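Workshop notebook / Finishes and adhesives
3 comments · 9 shares

Tuesday, started 8:40

Second round on the hide glue. The first batch from the Sargate sack gelled too fast on the long joints and I lost one side of the carcass glue-up to it. The joint came apart by hand along its whole length with a shiny, unbroken film on both faces, so it had chilled before it was closed.

Soaked 200 g of dry granules in cold water overnight, covered. By morning the granules were swollen through with no hard centers. Poured off nothing. Warmed in the double pot and held at 60 C by the probe thermometer. The dial on the pot reads 4 degrees high at this setting, so ignore it until somebody replaces it.

Split the batch into two jars:

Jar A – plain glue, no additions.
Jar B – same glue with urea at 10 percent of dry glue weight, stirred in after the granules had fully melted.

Test pieces are maple offcuts from the Bosman order, planed the same morning, long grain to long grain, nine pairs per jar. Room at 19 C. Wood for both jars left on the bench overnight, not warmed. Brushed one face only, waited, then closed and clamped. Waiting times stepped up by 20 seconds from pair to pair, starting at 20.

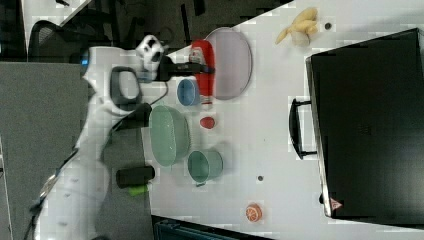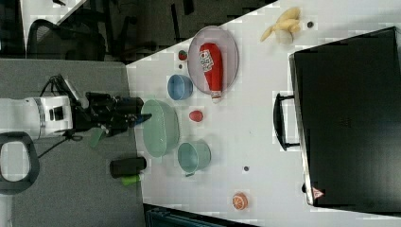 Jar A was already skinning at 60 seconds. At 80 the brush mark stayed in the film and there was no squeeze-out when the clamp went on. Jar B stayed tacky to 140 and still gave a thin, even bead at 120. I would call 100 the working limit for B in this room and 40 for A.

Clamps stay on until tomorrow afternoon. Éabha Ní Mhurchú wants the break tests done on the lever rig, same as she did for the Lorska fish glue, so the numbers can go in one table. Her best fish glue pair let go at 673 N on the rig gauge with wood torn on both faces. Wood failure matters more to me than the gauge figure. Please write down the percentage of torn grain for each pair, even when the number looks good.

Still open:

Urea lowers the gel point but should also make the joint more sensitive to damp. Need a second set of pairs kept in the humidity box before B goes anywhere near the Jidville chairs.

Try plain glue again with the wood warmed to 35 C in the cabinet. If that gets A past 80 seconds I would prefer it – fewer things in the pot, and the repair is easier to reverse later.

Viscosity by eye only today. Both jars ran off the brush in a continuous string, with no drops. Flow cup is missing from the drawer.

Jars labeled and in the fridge, second shelf. Reheat each one once at most, then throw it out.

Tags: hide glue, open time, test joints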